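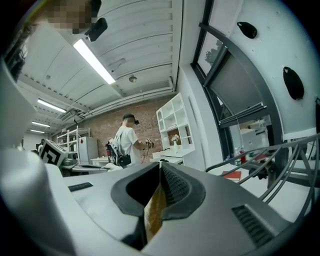
How a Computer Learns Where a Hand Is

November 2021
By Giuliana Mosquera

A robot arm needs instructions before it can pick up a sock. The instructions are a long list of positions: where the gripper should be, which way it should point, and how far apart its fingers should sit. Writing the list by hand would take weeks. Software can make the list from a recording of a person doing the same job.

The first part of the software is called the tracker. Its work is to find the gripper in every picture the camera takes. Grippers are hard to find. They are smooth and pale, and they look different from each side. For this reason, cubes with black-and-white square patterns are attached to them. A pattern of this type is called a marker.

The tracker looks for dark squares with four clear corners. It then reads the pattern inside and compares it with a stored list. At Taipe, the program we use, that list has 40 patterns. If the pattern matches one of them, the tracker knows which marker it has found.
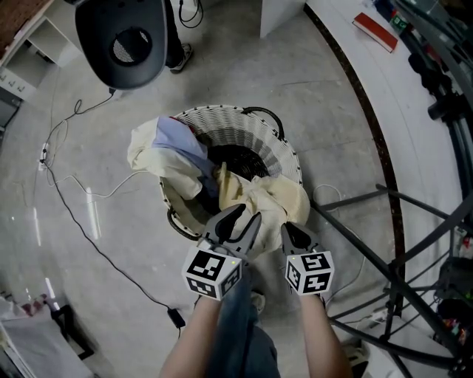

Cloth makes the next step harder. A box keeps its shape when you hold it, so the program can guess where its far side is. A shirt folds in a new way each time. The software does not try to work out every fold. It records where the fingers closed, and it stores the picture from that moment beside the numbers.

The corners of a marker also give its distance. A marker close to the camera looks large, and one far away looks small. If one side looks shorter than the other, the marker is turned. The tracker does this math for each picture and writes down one line of numbers. A short test recording of ours made 611 lines.

Sometimes an arm or a sleeve covers a marker. The tracker then has a gap. A second part of the software, the smoother, fills small gaps by drawing a curve between the last good position and the next one. In our settings, a gap longer than 8 pictures is left empty, and a person checks it later.

The last part is the planner. It turns the lines into moves that a robot arm can make without bending a joint too far.

Comments

Ulises Rengifo: My daughter asks if the marker can be round.

Giuliana Mosquera: Some are. Ours are square, and the tracker needs the four corners.

Maritza Quispe: Read this with my class. They want to know what happens if 2 markers have the same pattern.

Giuliana Mosquera: The tracker mixes them up and the positions jump back and forth. Each one needs its own pattern.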